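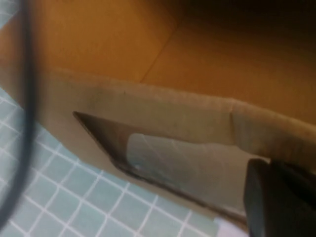
Corrugated cardboard, close up, with a fold line across the inner wall.

5 min read

Wheelchair tie-downs on rural minibuses wear in ways the inspection sheet does not always catch. Civow, which runs door-to-door services out of Mitik, has spent the past year logging every retractor on its vehicles, and the records make useful reading for small operators.

The log covers 2,891 boardings. Of these, 1,357 used the rear pair of floor anchors only for the first stage of securing, with the front pair attached once the chair had been drawn back. Webbing at the rear wore faster, mostly within a hand's width of the hook, where it rubs against the chair frame.

We use cookies to remember your settings. Manage preferences

Grirnent supplies the retractors and asks for a bench check every 1,000 cycles. Civow now works to a shorter interval of 90 days, whatever the count. Grit is the main reason. The road to Ghiță is unsurfaced for much of its length, and fine dust settles in the floor track, then works into the locking pawl. A pawl in this state may still click – the sound alone is no proof of a full lock.

The revised routine is plain. Vacuum the track, draw the webbing out to its full length, look at both faces, and let it return under light tension. Any cut edge or glazed patch means the unit comes off the vehicle. Oil is not used, as it holds dust.

Occupant belts are logged on a separate sheet. Their wear pattern is different, and the July figures are still being entered.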